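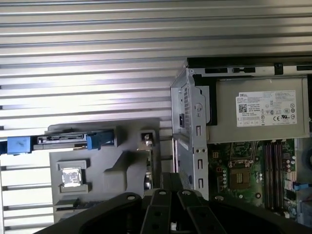
Slide 1. Opened Dell desktop, gripper over the chassis.

Speaker notes – teaching computer teardown by hand and by remote

Start with the job. Skurkton takes in old office desktops and wants the reusable parts out before the metal is sold. Cases vary a lot, so fixed programs don't last. We show the arm what to do and train on that.

Two ways of showing. In the first, you hold the arm and move it yourself. In the second, you sit at the Pleltell station and drive it by remote. Say up front that we use both.

Mention that the view on the slides is from the wrist. The operator works mostly from this view, and so does the trained model.

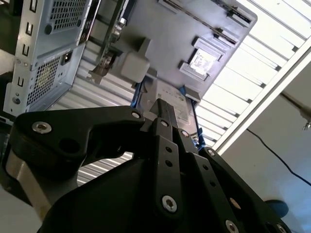

Slide 2. Reaching the hard drive

Blue plastic holds the drive on both sides. The fingertip has to come in close to it without hitting the drive bay. By hand, people find that angle fast. By remote it takes practice – new operators at Brunia needed some 19 tries before we kept their recordings.

Pause here for questions about force feedback. Short answer: we have a little, and we want more.

Slide 3. Memory

The slots sit near the chassis wall and the power supply wires run down that side. Wires move between one machine and the next, so record them in different positions. 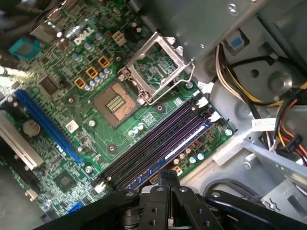
We started with 2,000 recordings and went to 4,000 by May. The second half helped most when operators left their corrections in. Don't trim a missed grasp if the operator recovers from it.

Last point: the labeling tool is Tekleab, version 2. Link is on the handout. Leave five minutes for the demo.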